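# Tellirlow Tabletop Demos

Two-arm kitchen tasks, recorded by remote control on the Cerex bench. Updated 2023-05-27. 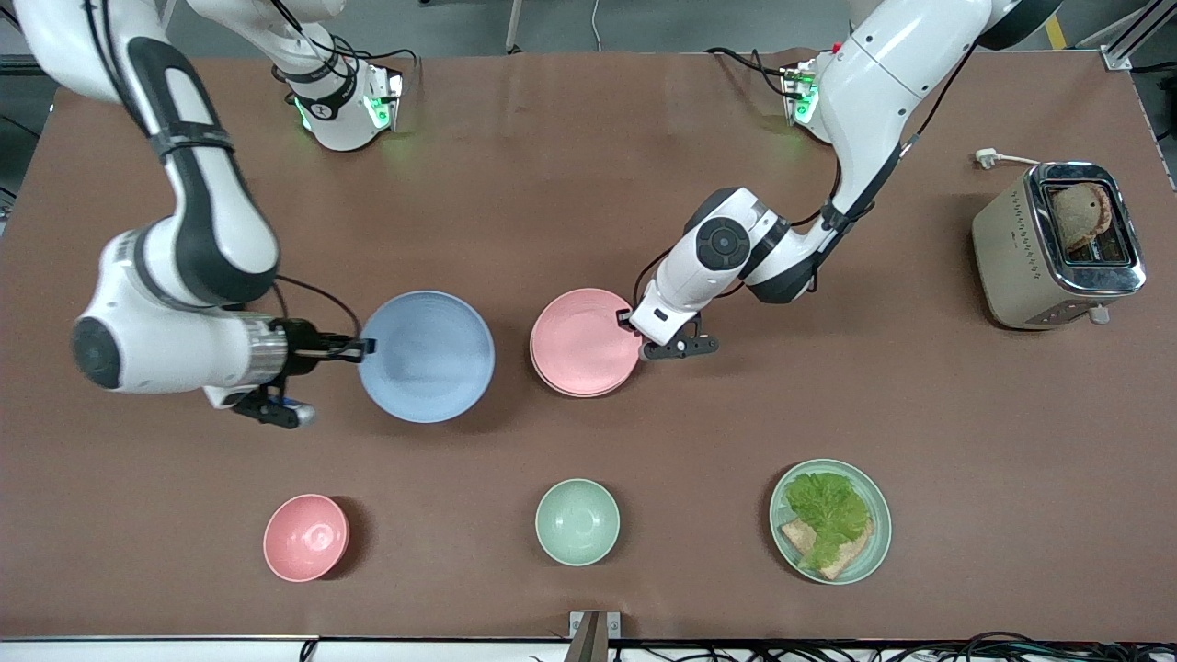

The set has 932 episodes, none longer than 60 seconds. Each one stores joint positions and gripper state for both arms, plus a short task label.

## Notes

- Left and right are the robot's own - check this before you mirror anything.
- Failed tries are kept and marked `fail`.
- Episodes from January use the old Juvura labels.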